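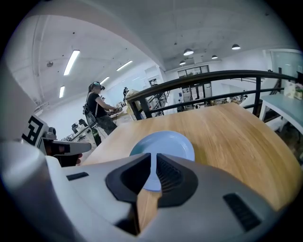

Figure 3. Wrist view from the right hand-held gripper, with the blue plate beyond the jaws and the left gripper and its marker at the left.

4.2 Paired views of a shared workspace

Each demonstration in the Plendex set is stored as a group of synchronized streams: one wide-angle stream from each of the two hand-held grippers and one from a camera at head height. The wrist streams are the only ones given to the policy when it runs. The head stream is used during training, as a second source of information about where the plate lies on the table and how the two grippers stand in relation to it.

The wrist view in Figure 3 shows why a second source is useful. The jaws cover the lower portion of the plate, leaving a narrow strip of it in the gap between them. The rim is also a weak feature, being pale and smooth, and the lens bends the edge of the table into a strong curve. A detector trained on ordinary images placed the plate center poorly in views of this kind, and the error grew as the jaws came closer. On the other hand, the same view takes in a large part of the room, including the ceiling lights, the pendant lamps and the railing past the table. These are fixed and well separated, and our tracker relies on them for the pose of the gripper between marker sightings.

The markers serve a different purpose. When one gripper's marker is visible to the other gripper's camera, the relative pose of the two can be computed directly, without going through the room map. We call this a cross sighting. Cross sightings are irregular, and long stretches of a two-handed motion may contain none. We therefore treat them as corrections to the tracked pose and never as the main signal. A sighting is dropped if its reprojection error is above 2 pixels.

The head view has the opposite strengths. Looking down on the table, it keeps the whole plate outline in sight for most of an approach, and both marker cubes can be seen when the hands are low. It loses them when the forearms turn inward or when the demonstrator leans over the work. We fit an ellipse to the plate rim in each head image and carry the center into the wrist views through the marker poses.

We collected 1,303 demonstrations with plates and shallow bowls. Of these, 116 were held out for testing, chosen by session so that no test session shares a calibration with the training data. All five of the baseline methods were trained on the same split. The Bhat baseline uses wrist images alone — its published settings were kept, apart from the image size. The Stustalano variant adds the head stream at training time but does not use cross sightings.

Calibration was done at the start of every session. The lens parameters in the released files are those of 10 June 2021; an earlier set from March gave larger errors near the outer rim of the wrist images and was discarded. Images were left in their original circular form, and the dark area outside the circle was masked before training. 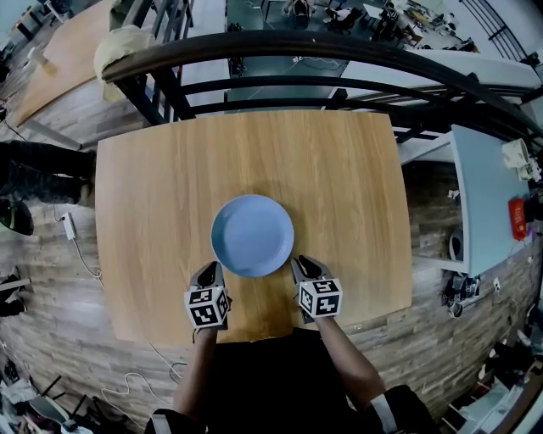 4.3 Training with the head stream

The Tranudard encoder takes the two wrist images and produces one feature vector for each gripper. A small decoder then predicts the plate center in the coordinate system of each hand. The target for this prediction comes from the head stream as described above, and the decoder is removed once training is complete.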